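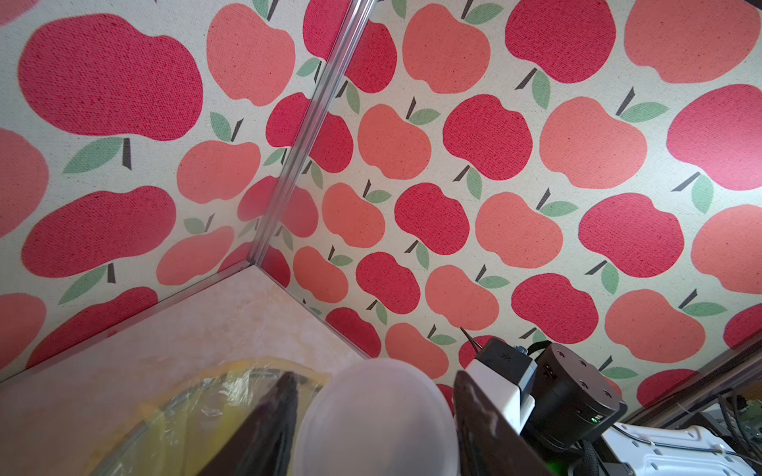

Apple wallpaper in two colours, with a metal strip over the corner.

The Drekwood Line

The licence was for 2,000 litres a second and Huw Voyle had been taking slightly more than that since April.

He knew this from the gauge board at the Ponce weir. The board was enamelled steel, bolted to the downstream face, and it was read from the left bank. At the licensed flow the water stood level with the lower edge of a painted mark. It now stood at the upper edge. The difference was the width of a pencil, and over a season it would come to a fair-sized dam.

Voyle had run the offtake for Trakby Water for six years. The duties were set out on a card inside the hut door. Read the board morning and evening. Enter the reading in ink. Clear the trash rack. Grease the gate spindle monthly. Report any departure from the licensed level to the district office at Sudamum, by telephone, the same day.

He had not reported it. He had entered the licensed figure each time, in ink.

The error was in the gate. The spindle thread had worn, and when the handwheel showed three turns open the gate itself sat a little higher. Voyle had found this by lowering a steel rule down the guide channel and comparing it with the table. He checked the result on the next evening and got the same number. A new spindle would have to be ordered through Sudamum, and while it was on order the gate would be shut. The card was clear about that too.

Below the weir the channel ran to the Drekwood blocks, which were old orchards on poor sandy soil. In a dry year they got their full share on paper and most of it went into the bed of the channel before it reached the last of the trees. This year it was reaching them. Voyle drove along the bank road on his way home and could see the colour holding in the end rows, where in other years the leaf had gone by now.

The river below the weir was lower by the same amount. He drove down there as well. There was a gravel bar he did not remember, and a heron standing on it.

The inspector's letter came with the pay slip. It gave notice of a routine calibration of all structures between Trakby and Ponce, with a current meter, at a time to be advised. Staff were asked to have the log available.

Voyle read it at the bench in the hut. Then he took down the log and turned back to the first false entry. He ruled a single line through the figure so that it could still be read, wrote the true one beside it, and initialled the change. The true ones were in a notebook he kept in his coat. He had never decided to keep it. He had just written them down.

It took him three hours. His initials got smaller toward the bottom of each page. When he reached the present he took the evening reading, which was at the upper edge of the mark, and entered that.

He rang Sudamum at ten past six. The duty officer asked him for the structure number, the level and the time of observation, and Voyle gave them in that order.

"And when did you first notice the departure?"

"April," Voyle said.

There was the sound of typing, and then it stopped.

"Can you shut it from where you are?"

He said he could. He put the phone down on the bench with the line still open and went out to the wheel. It was stiff for the first turn, as always, and then the thread took up and it went around easily. The water on the board began to drop. He stayed on the bank with his torch until the mark was dry - all of it, top edge and bottom - and went in to tell her the time.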